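Chapter 5

Textiles in Use: Fibres, Wear and Care

A textile product is made once but cleaned many times. Over its working life, the water, heat and movement it meets in cleaning may alter it more than wear does. This chapter deals with how fibre type and fabric structure govern that change. Chapter 4 should be read first, in particular the part on yarn twist.
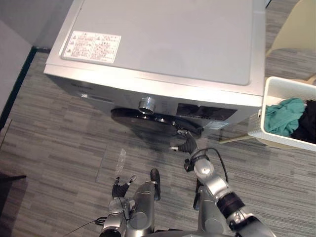
5.1 Water, heat and movement

Cotton takes up water readily and swells across its width. Polyester takes up very little. A blend of the two therefore behaves unevenly, and the seams are often where this first shows. Wool adds a further difficulty: its surface scales lock together when the fibres are rubbed in warm water, and the resulting felting cannot be fully reversed.

Movement matters as much as heat. A fuller load allows less free fall, so soil is removed more slowly, though surface rubbing may continue.

5.2 Knitted and pile fabrics

Knitted fabrics are built from loops, and a loop can change shape without any fibre breaking. Most early shrinkage in knitwear is of this kind – the loops relax from the tension set during making up. Brushed and pile surfaces carry loose fibre ends, which tangle into pills where the fabric rubs against itself.

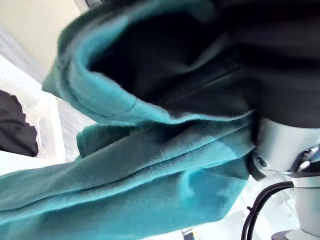 Fig. 5.2 Teal and black fabrics, close view.

In the Skusden trial, 24 knitted samples were washed at 41 °C and dried flat. Most of the change in length had taken place by the end of cycle 7. Later cycles altered the surface more than the size.

5.3 Floor coverings

Carpet is cleaned in place and seldom soaked. Its wear is judged by loss of pile height and by change of shade, and the second is usually noticed first. Patterned tiles hide shade change better than plain ones. They may also be turned or exchanged singly. 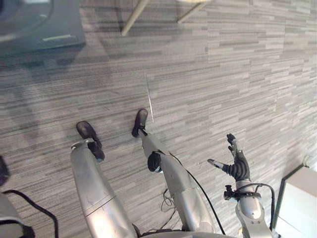

Loïc Lecomte objects that shade change is a poor guide on its own, as soil and flattened pile can look alike until the surface has been cleaned. The point is taken up in section 5.4, where the two are measured separately.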